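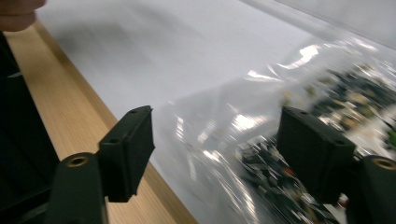

Are clear plastic bags any good for keeping loose electronic parts in?
Clear bags are fine for sorting and for finding things again, but anything you still hope to use should go in an anti-static bag first, with the clear one as an outer layer if you like seeing a label.

Right, on to the review, and apologies to anyone who came for soldering irons, I'll get back to those. I bought the Plekley clear parts bags in the spring, the medium size, after my shoebox system gave up (the shoebox split, to be exact, and I was finding header pins in the carpet for days). I've now used them for everything from old router boards to the bits of a dead radio, so I think I can say something useful.

First the good. You can see what's in them! It sounds daft to be pleased about that, but I'd been using grey bags for years and writing on them in a marker that rubbed off, so every search meant opening the lot. With these I can hold one up and know whether it's the boards or the cable ends. The film is thin and a bit crackly, and it folds down nicely, so a half-full one tucks into a drawer without taking up the space of a full one. They also lie flat on the bench, and I like that when I'm sorting.

The thinness is my main grumble too. Circuit boards have pointy backs, all those trimmed legs, and if you really cram them in they poke through. I lost two bags that way in the first fortnight, both my own fault for overfilling. Now I put a bit of card between the boards and it's been all right. Yasaman Kazemi, who I swap parts with, doubles her bags up and says she hasn't had a hole yet, but then you're paying for two of everything.

The other thing is glare. Under my desk lamp the plastic is so shiny that I end up tilting it this way and that to read a chip number. If you sort in daylight it won't bother you. I do most of mine after tea, so it does bother me, and I've taken to tipping everything out on a white tray instead. (The tray is from Vosdale and I love it, small black parts show up a treat, but it's another review.)

Closing them: a plain fold-over top, no zip. I didn't mind as much as I expected. I use a bulldog clip for the heavy ones and leave the rest. If yours travel about in a rucksack, go for the Tollix ones with the press seal, which Takumi Sugawara lent me a handful of. They're stiffer and the seal is lovely, only they're cloudy enough that you're back to writing labels.

A word on static, as I've had messages about it. These are ordinary plastic and I wouldn't put a good board straight into one. Scrap, connectors, heatsinks, boards I'm stripping for screws, fine. Anything that has to work again gets its silver bag first.

Would I buy them again? I already have, the same size, and a few of the large for power supplies. The large feels like exactly the same film, so go easy on the weight. I'd love a thicker version and I'd pay a bit more for it.

Four stars from me. I'm doing the Tollix press seals properly in August, once I've got enough of my own to be rough with.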